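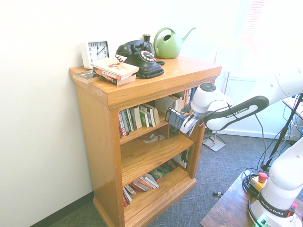

## 4. Does the wrist view help with shelving?

It has become common to say that a camera at the wrist makes a shelving policy better at fine placement. We held that view ourselves when we planned the study, and we are less sure of it now. The claim usually rests on a comparison between two policies, one with the wrist view and one without, trained on the same demonstrations. Such a comparison says little about when the extra view matters. A policy may gain from it during the last few centimetres of a reach, lose from it during travel, and still come out slightly ahead.

To separate these, we labelled each wrist frame in our bookcase demonstrations as usable or unusable. A frame was usable if a person, shown nothing else, could mark the front edge of a shelf or the outline of a book. Frames taken in fast travel often failed this test. In many of them the furniture is reduced to bands of orange and the carpet to streaks, and small items can't be named with any confidence.

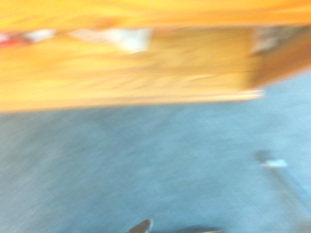 **Kirsty Hepburn**
Research Engineer, Warnthorpe Manipulation Group

The labelling was done on 202 demonstrations, of which 27 were set aside for testing before any training began. We then trained three versions of the same policy: one on all wrist frames, one with the unusable frames blanked, and one with no wrist view at all. The fixed views were left alone in every case. Each version was run with 10 random seeds, a number we would have liked to be larger.

The version with blanked frames did no worse than the one trained on everything. We would caution against reading this as proof that blurred frames are worthless. Blur carries some information about motion, and a policy could in principle make use of it. Our point is narrower — if that information was being used here, we could find no sign of it in the held-out error.

The gap between the full version and the one with no wrist view was smaller than we expected from earlier reports, and it came almost entirely from the upper shelf. That shelf is where books stand close together and the gripper hides much of its own work from the fixed views. For objects on top of the bookcase, such as a paperback lying near the front edge (Figure 3), the two were hard to tell apart. A fixed view already gives a fair look at the fingers and the book in that position.
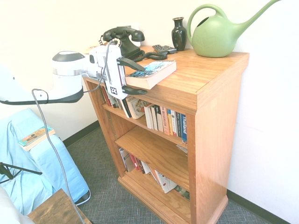
*Figure 3. Fixed view with the gripper near the front left corner of the bookcase top. The paperback lies just to the right of the gripper.*

Two objections deserve an answer. Ishbel Munro pointed out that our usable label depends on human eyesight, and a network may pick out edges that a person would miss. We agree, and we have no good way around it. Blair MacAulay relabelled the test demonstrations without seeing the first set of labels, and the disagreements fell mostly at the start and end of travel, where blur builds up or fades. This tells us the label is repeatable. It doesn't tell us that it is the right one.

The second objection is that slower demonstrations would remove the problem. Perhaps they would, but slow data has its own faults. Operators asked to move slowly tend to pause and correct, and a policy will copy the pauses. We haven't tested this properly and would not want our impression cited as a result.

We also can't rule out an effect of the room. All the demonstrations used one bookcase, and its warm honey colour stands out strongly against the blue-grey carpet. A policy given only coarse patches of colour could still work out which way the wrist was facing. In a grey office with grey shelving, the blanked and full versions might behave quite differently, and the same doubt hangs over the comparison in Section 5.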